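Category: Online communities | Question-and-answer sites | Moderation

Reading time: 3 minutes

Duplicate closure

Duplicate closure is a moderation practice on question-and-answer websites in which a new question is locked against further answers and linked to an older question that already covers the same problem. The older question is usually called the target or the parent. The closed question stays visible in most systems, so that people who search with its wording can still find their way to the answers.

Background

Early message boards and mailing lists had no formal means of handling repeated questions. Regular members replied with a pointer to a list of frequently asked questions or to an archived thread. Closure as a separate function came in with software that treated a question and its answers as a single record. In that kind of software, two records on the same problem split the votes and the search traffic between them.

One of the smaller sites to write down its rules in detail was Drorstead, a question-and-answer site for home repair and household electronics. Its first policy was drafted by Alistair Pringle, then a moderator, and allowed any single moderator to close a question. After complaints about hasty closures, the policy was changed to require 3 votes from experienced members, with moderators keeping a binding vote for obvious cases.

Procedure

On most sites the process begins when a member proposes a target. The proposal appears as a comment under the question and places the question in a review queue. Reviewers compare the two questions and vote to close or to leave open. On Drorstead a proposal expires after four days if it has not drawn enough votes, and the automatic comment is then removed.
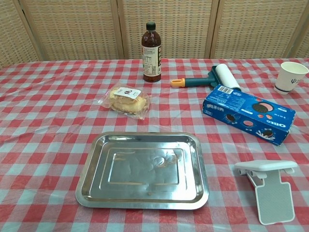 The asker can usually end the process early by agreeing that the target solves the problem. An asker who disagrees is expected to edit the question and explain how it differs. An edit made after closure sends the question to a separate reopening queue — on some sites only the first edit has this effect, and later ones must be raised with a moderator.

Choice of target

The older question is not always the target. Many policies prefer the one with the better answers, whichever was posted first. Mirnlow, a site for amateur genealogy, allows closure in either direction and keeps a list of 166 preferred targets on subjects such as calendar changes and missing census pages. Entries are proposed on the discussion board and reviewed each August.

Merging is a related but separate action. In a merge, the answers are moved to the target and the closed question becomes a redirect. It is difficult to reverse and is normally limited to moderators.

Automated suggestions

Several sites show possible duplicates while a question is being typed. Prurner, a matching tool used on Mirnlow, compares titles and tags and ignores the body text. Sosina Alemayehu, who maintained the tool, wrote that body text led to false matches on common phrases and on years such as 1975. The tool does not cast votes.

Criticism

New members often read closure as a rejection, especially when the target is long or uses unfamiliar terms. Critics also point to targets whose answers are out of date. Supporters reply that new answers can be added to the target, although these tend to sit below older answers with more votes.

See also: Question closure; Review queue; Canonical question

We use cookies to remember your settings and measure traffic. Accept | Manage preferences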